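From: Graham Fairclough
To: Skillemport equipment planning list
Date: July 29, 2022
Subject: Re: Second-year provision for hand-held grippers

Dear colleagues,

I am replying to Darren's message of last week, the relevant part of which is quoted for members who have joined the list since.

Darren Inskip wrote:
> The draft budget for the household tidying work allows for 11 hand-held
> grippers and no spares. Cuvside has asked whether the order can be reduced
> to eight and the balance moved to storage and transport. Before I answer
> them I should like to know how the tools are used on site, and whether
> each operator does in fact require two. I should also like a view on
> replacement finger pads, for which I can find no budget line at all.

On the first point, I do not recommend a reduction. The tidying tasks are set up for two tools, one in each hand, and an operator with a single gripper cannot steady a container while placing an item in it. Eight tools would equip four operators. The programme agreed in April requires five, and the eleventh tool is the only one that could be called a spare.

The furnished rooms at Pearce are typical of the conditions. Items are small, of mixed shape and laid out on soft bedding, and the container is open at the top.
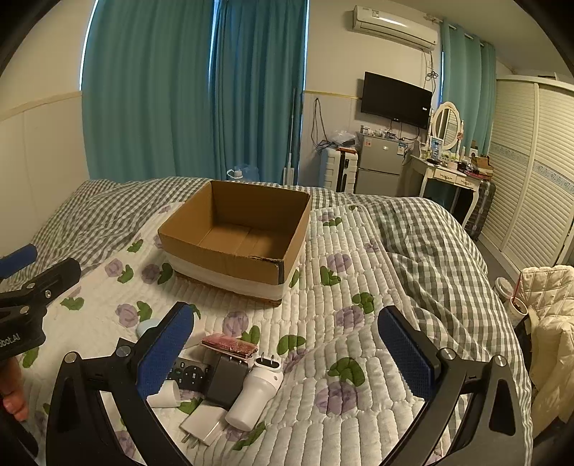 Box-packing task at Pearce: remote control, power adapter and other small items on the bed, with the open box behind them.

Members will note the blue textured pads on the inner faces of the fingers. These are the parts on which the budget is silent. Gasa has quoted 68 pounds for a set of pads sufficient for one tool, and I propose that we hold three sets in reserve at the outset, charged to consumables. Should the committee prefer to charge them to capital, I have no objection, provided that the line exists.

On storage, the sum of 1,661 pounds already entered for cases and shelving appears to me adequate. I would ask Cuvside to set out in writing what further expenditure they have in mind before any money is moved from the tools to meet it.

I should be grateful if Darren would confirm two matters: whether delivery to Pearce is included in the Gasa quotation, and whether the pads may be ordered separately from the tools. The first affects the total, and the second determines whether we can reorder during the year without a fresh approval.

Comments may be sent to the list in the usual way. In the absence of objection I shall enter the pads in the revised draft and leave the number of grippers unchanged.

Yours faithfully,

Graham Fairclough
Equipment Planning, Skillemport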